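03/03/2024
By Alfie Mottram

I have spent most of the winter thinking about worktops, which is not a sentence I'd have written at 25. It began when a hinge went on the old kitchen cupboards, and by the time I'd had the door off I'd decided the whole lot had to go. My sister reckons I was only looking for an excuse. She's right, of course!

The old top was a speckled beige thing that showed every crumb, and I wanted grey. Proper stormy grey, with veins in it. So off I went to Jemel, the stone yard behind the station, where you're allowed to wander between the slabs for as long as you like. I went 5 times. The chap at the desk started putting the kettle on when he saw my car.

My favourite was an offcut at £345 (the full slab was well beyond me) with white lines running all over it like crazed china, and the odd streak of rust and tan wandering through. I dithered, went home, measured up again and rang them in a panic in case it had gone. It hadn't. Clegg, my fitter, said it was a nice bit of marble and that I'd regret it the first time I spilled a glass of red. He may yet be right about that, and I do now wipe up lemon juice at a sprint.

Then there was the wallpaper. Everybody told me to go plain. The marble was busy enough, they said, and what did I do? Flowers! Big grey daisies with gold middles, brown branches, little creamy blossoms climbing up the wall. I'd had a sample stuck up for weeks and I smiled every time I filled the kettle, so that settled it.

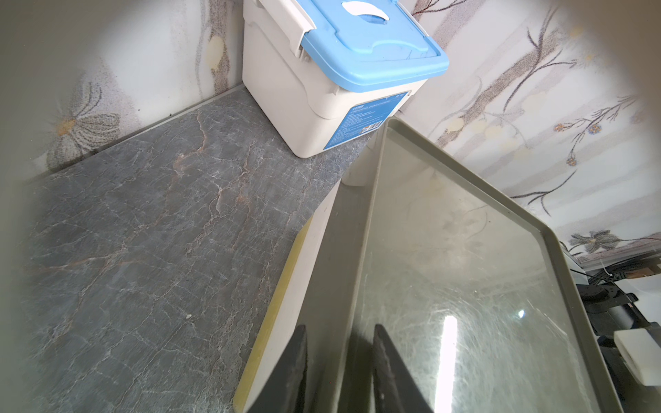 What I hadn't planned for was the stuff. You clear a kitchen completely, you swear that nothing will ever live on the worktop again, and within days it's creeping back. My rule now is that anything left out has to have a lid and go right into the corner. A plain plastic tub does the job, and I've stopped hankering after the smart enamel tins in the Pelent catalogue, at least until April, when I'll have paid Clegg.

The bit of trim along the back was his idea too. I'd have left it off and spent the rest of my life digging toast crumbs out of the gap with a knife. Next up is the larder, and I've already been sent a paint chart.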